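Kiltura side table and Rallness folding screen, four months in
Reviewed by Judite Loureiro, June 6, 2018

I bought these as a pair for the corner where deliveries and groceries get dropped before anything is put away. The table is the Kiltura in the pale finish, and the screen is the four-panel Rallness. Together they came to 1291 with shipping.

The table first. It took me 18 minutes to put together, and the bolts have stayed tight. The rounded corners were the reason I picked it over the Hirano, which has sharp ones at hip height in a narrow room. The top shows crumbs less than I expected. Sticky rings come off with a damp cloth if you get to them the same day. I left a cup of coffee on it overnight in the first week and there is a faint mark from that, so use a coaster.

The screen is light enough to move alone. Dust settles in the weave – a soft brush on the vacuum gets most of it out. It blocks the view of the shelves behind it but still lets some daylight through. Saturnino Villanueva has the Ferna version at his place and says his hinges squeak. Mine don't so far.

Rubber gloves, drinks and other odds and ends, with the screen standing behind the table:

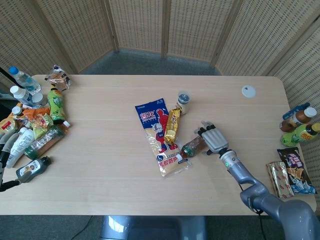
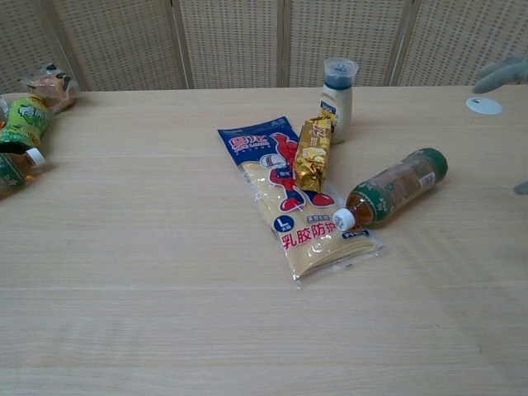 My one real complaint is with the table's feet. The plastic caps are hard and slide on anything smooth, so I put felt under them in the hall and took it off again when the table went back on carpet. Kiltura sells rubber caps separately, and they should be in the box.

I would buy the table again. The screen I would wait for on sale.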